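Feb 29, 2024, back room at Abdelaziz. Minutes of the Jiltarach Appreciation Society, as typed up by whoever lost the draw (me).

**Opening**

The meeting began late on account of the falafel. Minutes of the previous meeting were read and accepted, with one correction: the show's third season was described there as "a mess." The member who said it wishes the record to read "a total mess." So amended.

**1. The guest for Festden**

The actress who played the elder sister has agreed in principle to attend Festden in June. Her agent's email was read out. It says she is "excited to reconnect with the Jiltarach family," and also that she will not sign shovels. Discussion of the shovels took up much of the first half hour. For newer members: the shovel appears in the season two finale, and people bring them.

It was proposed that we put the no-shovel rule on the ticket page. A second proposal was to put it on the ticket page in large type. The second proposal carried.

Her fee is covered by Festden. Her car from the airport is ours, as is her lunch. The agent has sent a list of things she does not eat. The list was passed around in silence. Abdelaziz will be asked whether they can do something with rice.

**2. The hospital rumor**

A celebrity gossip page reported last week that the actor who played the harbor master had been rushed to the hospital after collapsing at a charity golf day. Several members shared this in the group chat before reading past the headline. The actor has since posted that he sat down on a bench, took off his shoe, and was driven home by his wife.

Agreed:

- The society will not send flowers. Flowers have been sent. The member responsible will not be reimbursed but was thanked.
- Nothing about a cast member's health goes on our page unless it comes from the cast member or their representative.
- The post headed "PRAY FOR THE HARBOR MASTER" is to come down tonight. It has more likes than anything we've ever put up, and this was mentioned with some sadness.

**3. Brarno and the missing episode**

Brarno added the complete series to its streaming catalog last month, except that it isn't complete. Episode 103, the one with the wedding and the goat, is absent. Viewers go straight from the engagement to the divorce.

Our letter to Brarno got a reply thanking us for our interest in cooking shows. A second letter was drafted at the table. The phrase "cultural vandalism" was struck out by a vote, put back by another vote, and finally moved to the postscript. The petition has over 2,000 signatures. A number of these are the goat, under various spellings, and will be taken off before it goes out.

There was a theory that the music rights for the wedding dance are the trouble. There was another theory involving the goat's owner. Both were noted.

**4. The reunion special**

Trade gossip has it that a reunion special is being talked about, with the original cast seated on couches. Members were in favor of the special and divided about the couches. It was felt that the two leads, who have not spoken since the awards dinner, would need separate ones.

A motion that the society take an official position on whose fault the awards dinner was failed for want of a seconder. It will be back next time. It always is.

**5. The fan history**

The manuscript of our history of the show now runs to 183 pages and has reached the end of season one. The editors asked for more time. They were asked in turn whether the chapter on hats could be shorter. They will look into it but do not expect to find anything.

The chapter on the theme song was praised. It was pointed out that the lyrics are quoted in full and we have permission for none of them. The praise stands.

**6. Watch night**

The spring watch night will be held here, in the back room. Admission stays the same. Abdelaziz wants a minimum spend of $40 per table, up from nothing. This was called steep by those who usually order one mint tea and make it last three episodes.

The choice of episodes came down to the flood two-parter or the trial. The flood won. Anyone who intends to recite the dialogue along with the cast should sit toward the back.

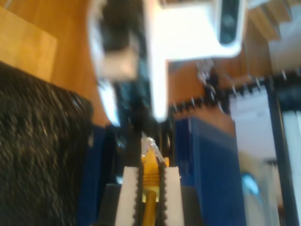 One member objected that the flood two-parter had been shown two years running, and said that if the trial was passed over again she would hold her own watch night at home, with better snacks. Another asked what snacks. The vote was taken a second time and the trial won comfortably.

**7. Any other business**

The life-size cutout of the elder sister is still in someone's garage. It should be at Festden. The face has faded, and it was debated whether the actress ought to see it. Tabled.

The group chat is for Jiltarach. Pictures of members' new kitchens may be posted in the other group chat.

Name badges for Festden: same as last year, but with the show's name spelled correctly. The leftover ones, which read "Jiltarash," are free to anyone who wants them.

**Actions**

- Ticket page wording, large type, before sales open
- Rice
- Second letter to Brarno, goat signatures removed
- Take down harbor master post
- Tell Abdelaziz yes to the minimum spend, but sound reluctant

Next meeting same place. Bring the scarf that was left under the radiator, if you took it by mistake.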